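Home Journals Browse Issues For Authors Sign In

This site uses cookies to improve your reading experience. By continuing to browse you accept our cookie policy. Accept Manage settings

3. Collection of Demonstrations

3.1 Simulated kitchens

All demonstrations used in this study were gathered in simulation. The kitchens were produced with the Vollis scene builder, which places cabinets, counters and fixtures along a wall according to a small set of layout rules. Colors, wood tones and the direction of the main light were drawn at random for each kitchen, and the layout was then held fixed for every demonstration recorded in it. A total of 70 kitchens were accepted for use. Layouts in which the arm could not reach the far edge of the counter were rejected before any operator saw them.

The robot is the same in every kitchen. It has one arm and a gripper with two parallel fingers. The learning system receives a single color view from a camera attached behind the gripper, together with the position of the arm joints and the opening between the fingers. No overhead view is given to the policy, although one was shown to the operators during training.

3.2 Operators and procedure

Nine operators took part. Each completed a practice period in the Cokalico training kitchen, and demonstrations from that kitchen were discarded. Operators controlled the arm with a hand-held device and were instructed to work at a steady pace, to avoid long pauses, and to end each demonstration with the fingers open and clear of any object. A demonstration could be abandoned at any time by pressing a key, in which case it was stored separately with the reason given by the operator.

Every demonstration begins from a starting pose above or near the counter. Early trials used one starting pose for all kitchens. The policies trained on those trials performed poorly when the arm began even a short distance away, and the procedure was therefore changed so that the starting pose was sampled again each time. The sampled poses include many in which the fingers face a bare stretch of counter and the fixtures lie to one side. We regard these views as important, as the policy must learn to act when the target of the task is not directly ahead.

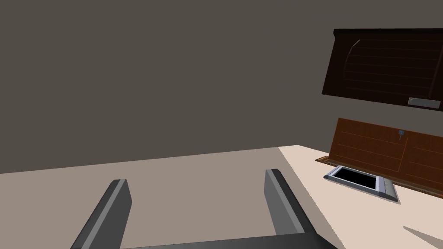 Figure 3. Wrist view in a simulated kitchen, with the gripper open over the counter.

The operators were not told which starting poses would be used. After each demonstration they were asked to enter a short written instruction for the task they had carried out, in their own words. Spelling was corrected afterward, but the wording was left alone. Where two instructions for the same task differed in meaning, both demonstrations were returned to the operators for review.

3.3 Filtering

The procedure above yielded 979 demonstrations. Each was replayed in the simulator from its stored commands, and any demonstration whose replay ended in a different state from the original was removed. The remaining set was reviewed by hand using the Nakeck viewer. Reviewers removed demonstrations in which the fingers passed through a surface, in which the arm stood still for a large part of the recording, or in which the written instruction did not match the motion. After both steps, 453 demonstrations remained, and these form the training set for all experiments in Section 4.

The share removed is high. Most of the loss came from the replay step and is explained by small differences in contact between the fingers and thin handles. We considered relaxing the replay test but kept it in its strict form, so that later users of the data can reproduce each recording from its commands alone. The removed demonstrations have been kept and may be requested from the authors.

3.4 Lighting and shadow

Following the advice of Þrastardóttir, shadows were left on in all rendered views. In a first version of the data they had been turned off to save time, and the resulting policies often misjudged the height of the fingers over pale counters. The cost of rendering with shadows was accepted for the full set. The comparison between the two versions was carried out by Tin-yau Kao and is reported in Section 5.2.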